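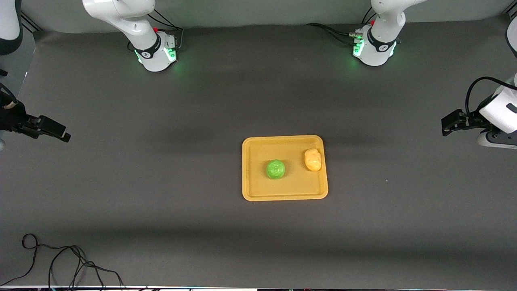
Figura 3. A bancada do projeto, com os dois braços, a bandeja amarela e dois objetos dentro dela.

4.2 A tarefa da bandeja

Quando a nossa turma escolheu o tema do semestre, eu queria uma coisa bem mais ambiciosa (dobrar camiseta, imagina!), mas a Kyung-hwa Shin, que coordenou o grupo, insistiu em começar pela bandeja. Ainda bem. A tarefa parece boba quando a gente escreve no papel: os dois braços têm que retirar os objetos de dentro da bandeja, um de cada vez, e depois devolver tudo. Só que o objeto verde tem gomos, o amarelo é todo irregular, e os dedos das garras são retos e paralelos — basta pegar no ângulo errado e a peça gira e escapa.

Na Figura 3 as duas garras estão frente a frente, afastadas da bandeja, sem encostar em nada. O objeto amarelo está perto de um canto, e esse tipo de arranjo foi de longe o que mais deu dor de cabeça para a turma, pois a borda levantada atrapalha a descida dos dedos. Quem pilotava logo aprendia a entrar meio de lado, devagarinho, e cada um tinha o seu jeito de fazer isso (o meu era o mais lento, admito).

Gravamos 200 demonstrações por teleoperação ao longo de agosto, usando o Belay, o programa de controle que a turma do ano anterior deixou pronto e que nós remendamos bastante. Dessas, 37 foram descartadas na revisão, quase todas por queda do objeto fora da bandeja ou por pausa longa demais do operador. Discutimos muito se valia a pena manter as pausas! No fim decidimos cortar, e eu ainda acho que daria um bom experimento para outra turma.

Com o restante treinamos 2 políticas, que apelidamos de Brusix e Plarus. A Brusix recebe só a imagem da câmera fixa; a Plarus recebe também a posição das juntas. Eu apostava na Brusix, por pura simpatia pela solução mais simples, e perdi a aposta: nos arranjos de canto ela hesitava em cima da borda, subia, descia, subia de novo, enquanto a Plarus costumava se decidir mais cedo. Nos arranjos centrais a diferença entre as duas quase sumia. Os resultados separados por posição estão na seção 4.3, junto com os critérios que usamos para considerar uma tentativa bem-sucedida.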